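How to Set Up a Home Comfort Visit Schedule

When a family member is receiving hospice care at home, friends and neighbors usually want to help. A simple written schedule keeps visits from piling up on one afternoon and leaves the patient time to rest. These are the steps we give to families served by the Clulbridge home team.

Step 1. Ask the patient first

Find out who they want to see and what time of day they feel best. Some people like company every day. Others want one or two visits a week and a phone call in between. Write the answers down and keep them by the phone.

Step 2. Mark the fixed times

Put the nurse and aide visits on the calendar before anything else, then add meals, medicine times and naps. Whatever is left is open for visitors.

Step 3. Keep visits short

Start with 15 minutes. If the patient is alert and wants to keep talking, the visitor can stay longer. Leave at least an hour between visitors -- two hours is better after a bad night.

Ask visitors to check in by text before they leave home. Plans change quickly at this stage, and a canceled visit should not need a long explanation. 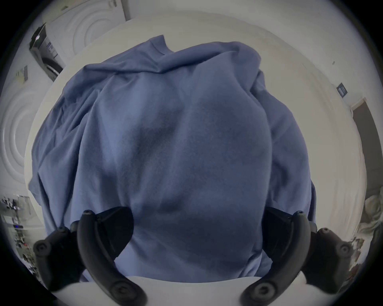

Step 4. Give helpers a real job

Most people do better with a task. Reading aloud, folding laundry, picking up a prescription or sitting with the patient while you shower are all useful. Put the job next to the name on the schedule.

Step 5. Review it every week

Go over the schedule with your nurse or social worker. Sleep and appetite can change in a few days, and visits may need to be cut back. Anyone who is coughing or has a fever should call instead.

Blank schedule sheets are in the back pocket of your Clulbridge folder. For more copies, ask for Fergal Ó Riain at extension 147.

Page updated Saturday, December 16, 2023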